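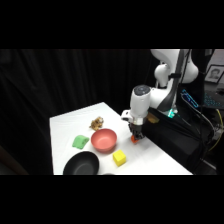
By Latrice Boateng

The town of Jasemcombe will spend the next four months trying out a new way to bill for water, and the people in charge say most households will end up paying less. They have not shown anyone the math.

The plan, approved Thursday night after a meeting that ran past 10, replaces the flat charge with one that goes up and down depending on the hour. Water used in the early morning and late at night will be cheaper. Water used at dinner time will cost more. The trial covers 3081 homes on the east side of town, from the rail line out to Ambrose Road, and starts in February.

Braulio Figueroa, the town's utilities director, told the council that the old system "hides the true cost of peak demand" and that the new one would "send a signal." Asked what the signal would look like on a bill for a family of five, he said that would depend on the family.

It does depend on the family. It also depends on the rates, and those were handed out on a single sheet some ten minutes before the vote. The sheet lists a discount of 30 percent for overnight use. It gives the dinner-time rate only as "adjusted," with a note that the figure will be set before the first bills go out. Council members voted for it anyway, five to two.

One of the two was Zofia Ziółkowski, who represents most of the streets in the trial. She asked three times for the evening rate and was told each time that staff were still working on it.

"I can't tell my neighbors this will save them money if I don't know what it costs," she said. "You've given me the sale price and left off the regular one."

The town has been here before. Five years ago it swapped out its old meters for ones made by Baletti, and residents were told the change would pay for itself through fewer leaks and fewer trips by meter readers. Base charges have gone up twice since then. When I asked for a report on how much the meters had saved, the utilities office sent back a two-page flyer from the time they were installed. It had a drawing of a water drop wearing sunglasses.

Figueroa said in a phone call on Friday morning that a full review of the meters was "on the list." He would not say where on the list. He did say that the hourly plan could not have been tried without them, and he is right about that. The old meters were read once every two months by a person with a flashlight.

The case for the plan is simple enough. The pumping station at Surach works hardest between five and eight in the evening, and if fewer people ran their washing machines then, the town could put off buying a new pump. That sounds sensible. But the town has not said how much use would have to shift, or what happens if it doesn't. The paper given to the council says only that customers in "similar communities" changed their habits. It doesn't name one.

There is also the matter of who can change. Cường Đinh runs a small laundry and alterations shop on the corner of Ambrose and Fourth, and lives upstairs with his parents. The shop is billed at the home rate under an old arrangement, so he is in the trial. His busiest hours are the ones the town would like him to give up.

"People bring in clothes after work," he said. "I can't ask them to come at two in the morning."

He said he got a postcard telling him he had been chosen. It didn't ask whether he wanted to be. There is a form to leave the trial, but it has to be turned in at the utilities window, which closes at 4 on weekdays, and a reason has to be given. Figueroa said all reasons would be "looked at fairly."

Jussara Figueiredo, who teaches evening classes at the adult school and has sat through more of these meetings than most council members, told the room she wasn't against charging by the hour. She wanted to know what would count as failure. If bills go up for most people, does the trial end? If use at dinner time stays the same, does it end?

Nobody on the staff side had an answer. The council president thanked her and moved on to the next item, a request to repaint the benches at the bus station -- which got a longer discussion than the water rates did.

I have asked for three things in writing: the evening rate, the amount of use that has to move for the town to delay the pump, and the names of the similar communities. The town clerk said the request had been received and that a reply could take up to 10 business days. The first mailing to households in the trial is supposed to go out before then.

Council members who backed the plan say it is only a test and can be stopped at any time. That may be so, but the resolution they passed has no end date in it. It says the trial will run "for an initial period of four months" and may be extended by the utilities director. It does not say the council has to vote again.

Ziółkowski said she would bring a motion at the next meeting to add one. She isn't sure she has a second.

Residents who think their address may be in the trial area can call the utilities office or check the map posted in the lobby of the town hall. The copy there on Friday had the east side folded under.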